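Call for participants: Memimo, a long evening of small tasks

Memimo is a new live work by the performance group Ziva, and we are looking for 30 people to make it with us this July. You don't need to have been on a stage before, and if the word "performance" makes you want to hide behind the sofa, please do read on a little further, as you may be exactly the person we hope to meet.
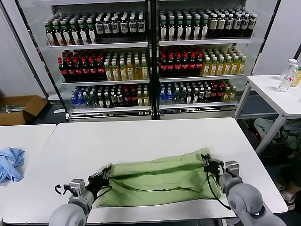 The piece takes place in the old Golestani ballroom and lasts from dusk until the last guest goes home. Each participant is given a voice in one ear, written partly by us and partly by a computer program, which offers small suggestions through the night: hum something, ask a stranger about their first bedroom, sit down. You may follow them or ignore them, and both are lovely to watch. 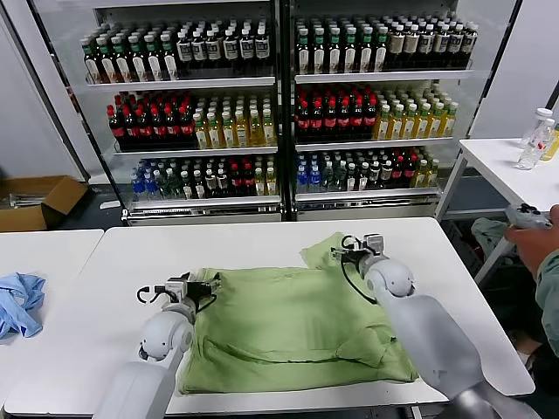 We rehearse on 2 weekends beforehand, with soup, and plenty of time for chatting (we are terrible chatterers). Everyone receives a fee of £243, plus travel within the county.

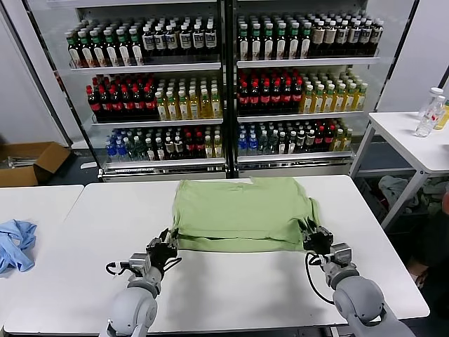

Green T-shirt on a white table.

You should be over 18 and able to come to every rehearsal. All languages, ages and bodies are very welcome, and the ballroom has a lift and a quiet room with cushions.

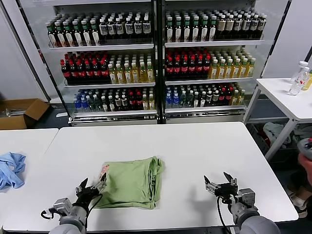 To take part, send us a letter or a voice message telling us about a job you do at home that you would never want to hand over to anybody else. Please leave it at the Senine Arts Centre box office, or use the form on our page, by April 4, 2018. We read and listen to every single one, and we'll write back to you all!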